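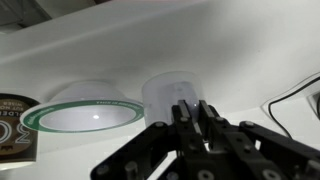 Small containers on the counter, keep or toss?

Tiltus
Posted December 2020
I'm redoing the counter next to the fridge, where all the little containers end up. Right now that's a white tub, a clear plastic cup and a brown canister with a black lid. There are more like them in the cabinet underneath. The counter is white and every single thing shows on it. I want to keep coffee stuff and snacks out and put the rest away. Do you save food tubs or recycle them all? My wife says recycle. I say they're free storage.

Neviveck
Recycle. I kept tubs for years and could never find a lid that fit. Bought a set of 10 matching ones and got the shelf back.

edin_softic
I keep them. A tub with a wide rim is good for leftover rice or half an onion. Write what's in it on masking tape and stick it on the side. If you go by the printed label you'll open the yogurt and find gravy.

Neviveck
That's my problem with them. My kids don't read tape.

edin_softic
Then put the tape on the lid. Mine read it fine.

Pluvberg
Canisters are worth keeping if the lid still closes tight. I use mine for tea bags and rice. Wash with hot water and a little dish soap, leave it open overnight, and check the smell in the morning. If it still smells like whatever was in there, use it for clothespins or screws.

For the cup I'd want to know how big it is. I use a 600 ml one as a scoop for dog food and it lives in the bag, so it's off the counter.

Tiltus
Smaller than that. I've been using it for measuring spoons but they tip it over.

Pluvberg
Put the spoons on a hook inside the cabinet door.

obradović_k
Disagree with most of this. Clear the whole counter and put back only what you use every day. For us that was 2 things, the coffee and the salt. Everything else went on a shelf I put up for 378 dinars, brackets included, from the discount bin. Saving tubs is how you fill a cabinet.

edin_softic
A shelf full of tubs is still tubs.

obradović_k
There are no tubs on it. Flour, sugar, beans, all in glass.

Neviveck
Glass is heavy up high. I'd keep the flour low.

Tiltus
OK, I went through the cabinet tonight. Kept around a third. Anything without a lid went in the recycling. The canister stays out for coffee and the spoons are going on the door. I still have to measure for a shelf. The wall there is plaster, so does anyone know what anchors to use?

Pluvberg
Depends what's behind it. Knock on it and see if it sounds hollow. If it does, toggle bolts.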